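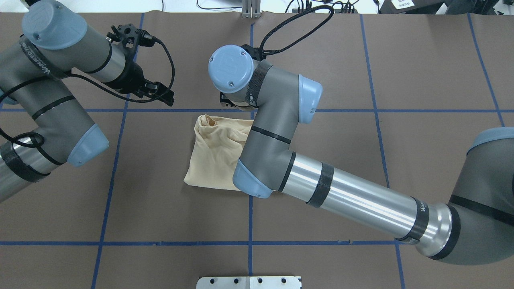
Figure 1. Two-arm workspace with a taped grid and a beige cloth item on the surface.

4. Folding Trials

4.1 Why laundry

Folding is a fair test of whether a machine is ready for the home. A person learns it as a child and can do it while talking. A robot has to find the edges of something that has no fixed shape, pick up one layer without the layer under it, and set the cloth down without losing the fold it has just made. In our earlier work on the Pendari tasks (wiping, stacking, sorting cutlery) the objects kept their shape after the gripper let go. Clothes do not, and the controller that did well on Pendari was of little use on them.

We treated each garment as a series of short moves: reach, grip, lift, carry, lower, release. A fold was scored as complete when the two edges lay within 15 mm of each other along their full length. Partial folds were logged separately and were not counted as successes.

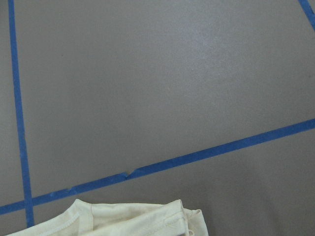
Most of the lost time came before the first grip. The policy often closed its fingers a little above the cloth, opened them, and tried again from nearly the same height. We limited it to 4 attempts per edge – after that the trial was stopped and the garment was reset by hand. Double hems were easier to grip than single layers, but they also led to a common mistake, in which the fingers took the hem and the layer below it together.

4.2 Human supervision

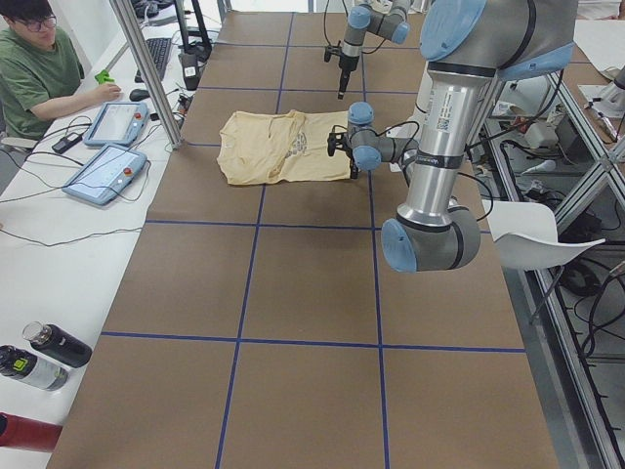 Claims about household robots tend to leave out the people in the room. Our trials were supervised from start to finish, and we report operator time along with robot time. The two teach pendants were kept on the desk next to the worktable, each with its own red emergency stop button, so an operator could halt either arm without standing up. Jamshid Hashemi reviewed the logs and marked each stop as either a safety stop or a task stop. Task stops were far more common. The full log holds 2594 grip attempts, and the labels are included in the Naseri release.

Operator time per garment fell during the first week and then leveled off at about 20 seconds, nearly all of it spent on resets. For a laundry service such as our partner at Drulstead, that figure matters more than the folding speed. One worker might look after several stations if resets are short and do not all come at once. 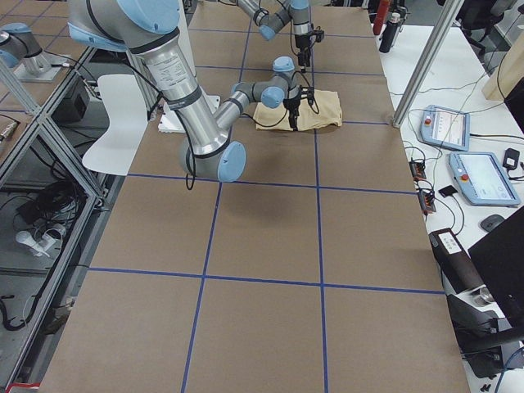
The second arm helped less than we had expected. It was useful for holding one side of a garment flat while the other side was carried over, but the arms had to wait for each other whenever their paths crossed, and the planner was cautious about this. In the Cernent baseline, which uses one arm and a fixed order of folds, the motion was simpler and the waiting went away, though long sleeves were left uneven. We did not find a setting that gave both short waits and neat sleeves.

On these results we would not call the system ready for unsupervised use in a home. Flat towels are within reach, and shirts still need a person nearby. Section 5 looks at the failed grips in more detail.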